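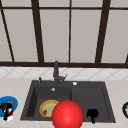

Figure 2. Kitchen window with brown frame and patterned tile backsplash. Rendering: Iara Paredes.

4. What people told me about kitchen light

I went into the interviews expecting to talk about brightness. That was the word in my grant application and it was the word in the question sheet. But when I asked the 19 households on Jalali Street how they felt about daylight in the kitchen, most of them wanted to talk about time instead. They knew when the sun reached the stove. They knew which month it stopped reaching the table. One man told me the exact week in August when he moves his breakfast chair, and his wife rolled her eyes and said he'd been doing it for nine years.

So I changed the sheet after the first two visits (Saeed Ansari, who was coding the transcripts, was very patient about this). The new version dropped the brightness scale and asked people to walk me through a normal day, starting with whoever gets up first. I kept the old answers in the data set, but I don't compare them with the later ones on anything numerical.

The early risers surprised me. I figured they'd be the ones asking for bigger windows, and several of them said they liked a dim kitchen before 7 a.m. and only turned on the light over the sink. "I don't want to see everything yet," one woman said, which Saeed wrote on the office whiteboard and which stayed up there for months.

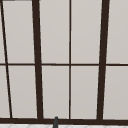

People who cooked mainly in the evening had a different set of complaints. They talked about shadows on the cutting board, and about lamps put in by a landlord who had clearly never chopped an onion there. A few had bought clip-on lights and then felt silly about using them when guests came over!

I also collected light meter readings in every kitchen, 695 in all, and I'll be frank that they explain less than I hoped. Two homes with very similar midday readings got described as "cheerful" and "like a garage." Wall color probably matters, and so does what people were used to before they moved. The Davus questionnaire has an item on previous homes, but it only asks about size, so I couldn't check that properly. I come back to the readings in Section 5, where I split them by time of day.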